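4.2 Grit carry-over between tumbling stages

I should say at the start of this section that I came to tumbling as a hobbyist and only later as somebody who writes things down, so the method grew up a bit haphazardly. The question was simple enough. When a batch of beach agate comes out of the coarse grind and goes into the next barrel, how much of the old grit goes with it, and does it spoil the polish at the far end? Everyone in the club at Rulden has an opinion on this (some of them very loud ones!) but I couldn't find anyone who had weighed the stuff.

We ran 6 barrels at the Tindall workshop, all rubber lined, all filled to the same line with stone from the same stretch of shingle at Ostska. Half of them got what I'd call a lazy rinse, one bucket and a swirl. The others got the full treatment: a hose, a sieve, then a short run with a squirt of washing-up liquid and plain water, and another hosing after that. Denise Haworth did all of the rinsing, lazy and proper, because my idea of a lazy rinse turned out tidier than hers and we wanted the same hands throughout.

The rinse water was left to settle overnight, poured off, and the sludge dried on baking trays. I had hoped to separate the grit from the ground-up stone in it, and I'm sorry to say that I never managed that to my own satisfaction. By the end of a coarse run the grit has broken down so far that it and the agate dust dry into the same grey cake. So what we weighed is total solids, and I'd ask readers to keep that in mind when they get to the table in section 5. 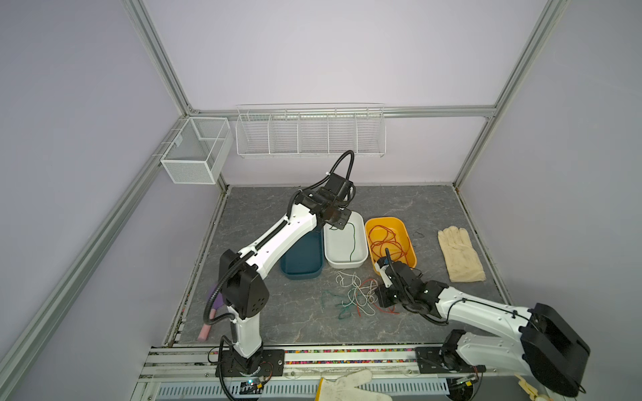
Figure 3. Two robot arms over a grey work surface, with wire baskets hung on the walls behind.

Carol Ellwood read an early draft of this and told me I was worrying about the wrong thing. In her view the loose grit hardly matters, as a decent hosing shifts it, and what does the damage is the grit sitting in pits and cracks in the stones themselves, which no amount of rinsing will reach. She would throw out every cracked stone before the second stage and stop fussing over sludge.

I think she's at least half right. When we went back through the lazy-rinse batches with a hand lens, the worst scratching was nearly always in a barrel that also held a stone or two with an open fracture. We hadn't sorted for cracks at the start, which I now regret, and so I can't pull the two effects apart. What I can say is that the properly rinsed barrels weren't free of scratches either. One of them was frankly horrible, and it had the biggest cracked pebble of the lot in it.

A word about grit sizes too. We went from 300 straight to 1000 for the last grind, a bigger jump than most people would choose, and I did it mainly to make any leftover coarse particles show up clearly. Someone using a gentler sequence might see much less difference between the two rinses. The polish was Lorkine powder in every barrel, from one tub, with around 20 ceramic pellets added to cushion the stones. I kept the pellets for the polish stage separate from all the others — they're porous enough to hold grit, and I've ruined batches that way before.

The barrels themselves got scrubbed out with an old toothbrush, paying special attention to the groove under the lid. That groove was disgusting every single time, even after Denise's most careful rinse, and if I were running the whole thing again I'd collect what comes out of it and weigh that separately.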